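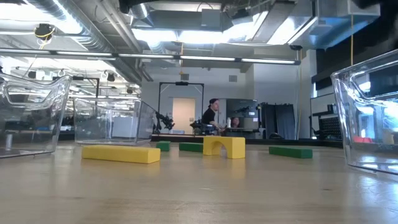 Ticket 619: Wimley label printer skips every second label
Status: closed
Site: Brenosora, stock room
Opened: 7 October 2021

Reported fault
Printer feeds one blank label after each printed one. Started when the new rolls from Quaye went in. Light stays green, no error on the PC.

Log
1. Restarted printer and PC. No change.
2. Cleaned the gap sensor with a dry cloth. No change.
3. Printed the settings page. Label length was set to 100 mm, new labels are 28 mm shorter.
4. Changed the length in the driver and saved. First label fine, then blanks again.
5. Found the Lomau stock program sends its own length and overrides the driver. Changed it there under Print, Media.
6. Ran the sensor calibration and printed a full sheet of shelf codes. No blanks.

Still to do
Second printer has the old rolls. Change its length when they run out.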